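Planico 双臂灵巧手作业套件
产品编号:Planico 201
供应单位:Tradberg 机器人设备部

产品概述

Planico 201 是 Tradberg 面向科研机构、康复辅具实验室及服务机器人开发单位提供的双臂灵巧手作业套件。套件以两条轻型机械臂和两只多指灵巧手为主体,配套腕部相机、控制主机、织物护套及软件开发包,适用于居室环境中的物品拾取、织物整理、双手交接等操作任务的研究与验证。

本套件按整机方式交付。用户单位在收货后由我方工程师完成安装与标定,验收合格后转入正常使用。已采购前一代 Planico 产品的单位,可以申请仅更换手部与腕部组件,原有机械臂底座及供电单元经检测后可继续使用。

系统组成

机械臂:左右各一条,外壳采用浅色曲面结构,关节处留有检修开口。臂体与手部之间设黑色筒形腕套,用于遮护线缆及快换接口。

灵巧手:左右各一只,手指近端为银色金属指节,侧面开窗,内部为连杆传动机构;远端为黑色指节,指尖呈圆弧形。各指可独立控制,也可按预设手型联动。指尖为易损件,可由用户自行更换,更换后须重新执行零位校准。

腕部相机:安装于腕部,随手部运动,用于近距离观察指尖与目标物的相对位置。相机数据与关节数据使用同一时钟记录。

控制主机:负责运动控制、数据记录及安全监测。主机须置于通风处,不得与加湿、喷雾类设备同柜放置。

织物护套:选配件,套装于手背及前臂外侧,用于减少机构外露部分与衣物、毛毯、地毯绒毛的接触。护套可拆洗,洗后须完全晾干方可装回。

软件开发包:包含运动规划接口、手型编辑器、数据回放工具及仿真模型。随机附中文及英文文档。

主要参数

机械臂数量:2
关节记录频率:100 Hz
预设手型:6 种
供电方式:单相交流
数据接口:千兆以太网
安装方式:移动底座或固定立柱,订货时选定

上述参数以出厂检验报告为准。因器件供应变化引起的结构调整,不另行通知,但不得低于合同约定的性能要求。

适用范围

Planico 201 适用于以下工作内容:
室内地面及低矮台面上轻小物品的拾取与放置;
毛巾、衣物、软垫等柔性物品的抓握、展开与移交;
双手协同动作的示教、采集与复现;
灵巧手控制算法的对比测试。

本套件不适用于高温、涉水、粉尘及易燃易爆环境,不得用于搬抬人体,也不得作为医疗器械使用。

地面材质与作业条件

居室类任务常在地毯、地垫等软质地面上进行。软质表面受压后会发生形变,手指接触力的变化较硬质台面平缓,接触判定阈值须相应下调。我方在手型编辑器中单列“软面接近”模式,启用后手部以较低速度下行,任一手指电流达到设定值即停止下降,由操作人员确认后继续。

长绒地毯的纤维可能进入连杆窗口。连续作业期间,应按《维护手册》规定的间隔检查指节开窗处,发现纤维缠绕时先断开手部电源,再以软毛刷清理。禁止使用压缩空气向窗口内直吹,以免将纤维推入传动机构深处。

受绒面起伏和侧向光照影响,腕部相机画面中可能出现深浅不一的阴影区域。用户训练视觉模型时,宜在多种照明条件下采集数据,并保留原始曝光参数。

用户单位意见

Rilau 居家辅助技术研究中心使用本套件开展双手协同课题。该中心项目负责人 Subira Barasa 在验收意见中写道:“手部的重复动作稳定,更换指尖比较方便。长绒地毯上的清理工作量高于预期,希望护套袖口能够再收紧一些。开发包中回放工具的时间轴操作仍有改进余地。”

针对上述意见,我方已对护套袖口尺寸作出调整,新版护套自五月起随新订单发货。在保用户可凭设备编号申请更换。回放工具的修改列入下一版软件计划,发布时间另行公告。

双手协同作业说明 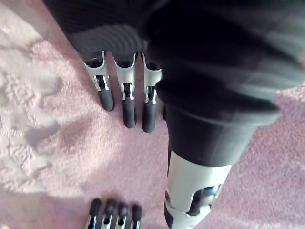 双手相向运动时,控制软件按照两手外包络计算最小间距,低于设定值即限制双方速度。启用织物护套后,外包络尺寸须在软件中选择“带护套”一项,否则间距计算结果偏大。护套在运动中可能产生褶皱和摆动,首次使用时应以低速模式完成一次全行程检查,确认织物不会遮挡相机或卷入关节。

交接动作须分步设定:接收手先到达等待位并保持张开,递送手随后接近;接收手完成闭合并达到设定夹持状态后,递送手方可松开。各步之间的等待时间可单独设置。目标物形状不规则时,应先在仿真环境中核对手指间的干涉情况,再转入实机运行。

人员进入作业区前,应按下急停按钮并确认状态灯显示停止。仅在软件界面点击暂停,不得视为设备已处于安全状态。

交付、培训与保修

套件由 Mutiso 物流承运,木箱包装,箱体贴有防倾倒标识。收货单位应在开箱前检查标识状态,如有异常,请当场拍照并在签收单上注明。

基础培训在用户现场进行,内容包括开关机、急停复位、零位校准、手型编辑及日常维护。操作人员须通过现场考核后方可独立使用设备。

整机保修期以合同为准。指尖、护套及线缆外皮属于消耗件,不在保修范围内。未经书面同意自行拆解指节传动机构的,该手部组件不再享受保修。

订购方式

请填写本页所附询价单,注明安装方式、护套选配情况、使用地面材质及预期任务类型。我方收到后将出具配置建议及正式报价。高校及公立科研机构可申请教育科研价格,申请时须提交加盖单位公章的用途说明。

备件清单、维护手册及软件更新记录见“资料下载”栏目。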